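Week 5: Listening to lyrics — why we mishear songs

Reading for this week: the Gourlay handout, first half only. Bring your headphones to the tutorial.

A misheard lyric is sometimes called a mondegreen. The listener takes in a string of sounds, can't match all of it to words, and fills the gap with something that fits the rhythm. The filled-in version then sticks. Most people keep singing it for years, even after they've read the right words.

Three things make a line easy to mishear. The first is stress. Singers put weight on syllables that speakers leave alone, so word boundaries move. The second is the mix, where guitars and cymbals sit over the consonants. The third is vocabulary. An unusual name or a place you've never heard of will be swapped for a common word.
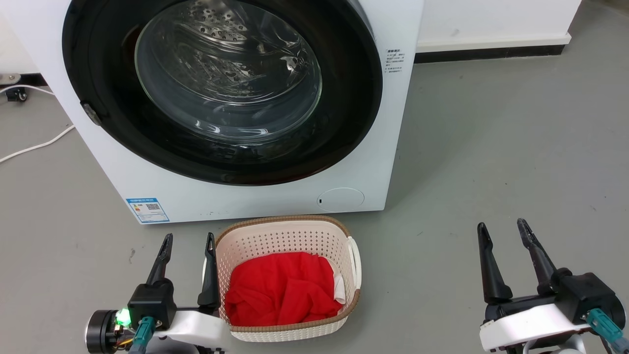

Notes by Greer Swanson, with additions from Yannick Deschamps
Popular Song and Memory, Nondgate campus

Background noise matters too, and we'll come back to it in February. A song heard in a car or a busy kitchen loses its quiet parts first. Vowels carry well. The sounds s, f and th do not, and those are the ones that separate many short words.

For the class exercise you'll hear a chorus by Cokton, played twice. Write down what you hear the first time without stopping. On the second playing, use a different colour pen for changes. Don't look the words up. We want your first guess, including nonsense.

Last year's group handed in 728 lines from this exercise. Of those, 616 kept the right number of syllables, even where the words were wrong. Rhythm seems to be stored more firmly than wording — keep that in mind when you read Gourlay on chorus and verse.

Short assignment: 1,000 words on one lyric you got wrong for a long time. Say where you usually heard the song and what you thought it meant. Quote no more than two lines. Libor Beneš will mark the first drafts, and comments go back through the course page.

The longer essay is 3,000 words and can grow out of this one. See Catherine Urquhart if you want to change topics.

Related notes
Week 3: What a chorus does
Week 4: Radio, tape and the favourite song
Week 6: Cover versions and changed words
Guest talk: Chiamaka Okonkwo on singing in a second language
Clidomthorpe listening list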